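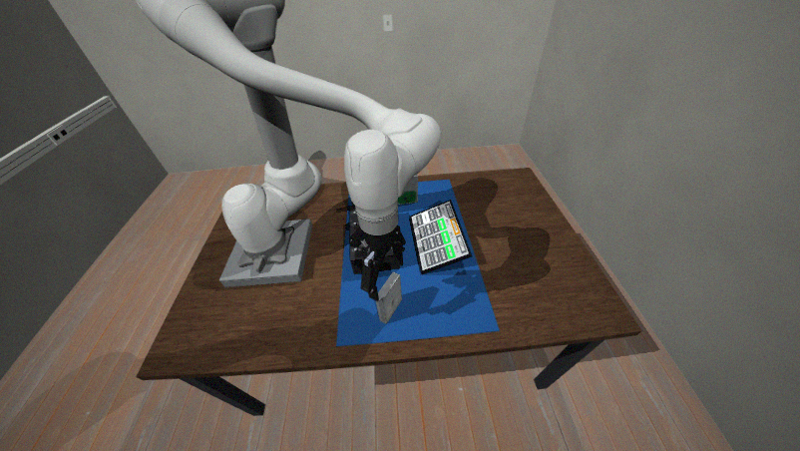 Dark brown wooden table, plank floor behind.

Brelton Hall - tables and floor check
Date: 24/05/2020

1. Table tops wiped and free of splinters - YES
Lovely result this time! The oil we tried on the Jendus tables has gone in beautifully and the grain is glowing. Second coat in July please.

2. Table legs tight, no wobble - 4 TO FIX
Four of the long ones rock when you lean on a corner. Allen key is in the Felent tin, top shelf of the store.

3. Folding catches snap shut - YES
All good, and so much nicer to use after a drop of oil.

4. Stacking chairs sound - MOSTLY
156 checked, nine put aside with split seats or missing feet. Red tape on the backs - do not put these out. The rest are in great shape for their age!

5. Floor level, no raised boards or nails - YES, ONE TO WATCH
The board by the Tunstall Room door has a bit of spring in it. Not a trip hazard yet, look again next check.

6. Mats flat at both entrances - NO
Back door mat curls at one corner. Lifted and rolled up for now.

7. Fire exits clear - YES
Trolley moved from the side door. Keep it in the store, please.

Still to order: chair feet (grey, 22 mm), felt pads, one back door mat.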